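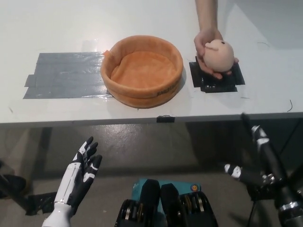 Is the Prunau rosé in the small bottle worth it?

Asked by E. Zaugg, 3 answers

My local bottle shop has started selling the Prunau rosé in a half-litre bottle for $20. The full size is $24 at the same place. The sticker says "limited release, 3,083 bottles", which sounds like marketing to me. Has anyone tried both? Is it even the same wine, or a cheaper one with the same label?

Answer 1 (12 found this helpful)

Same wine as far as I can tell. Check the lot number on the back label – mine matched on both sizes. But do the sums before you get excited. You're saving four dollars and giving up a third of the wine. The bottle number means very little unless they tell you how many full-size ones were made as well, and they don't. I'd also ignore the colour. Pale pink has been sold as a sign of quality for years and I've never seen much proof of it.
Leopold Hofstetter

Answer 2 (3 found this helpful)

its nice cold. got mine at Bakenholm in January and it was cheaper there, cant remember how much

Answer 3 (5 found this helpful)

If you live alone the small one makes some sense, as rosé goes flat-tasting after a couple of days in my fridge. Otherwise buy the big one, or the Vamgate, which I couldn't pick from it when a friend poured both without telling me. Wouldn't cellar either of them, whatever the shop says.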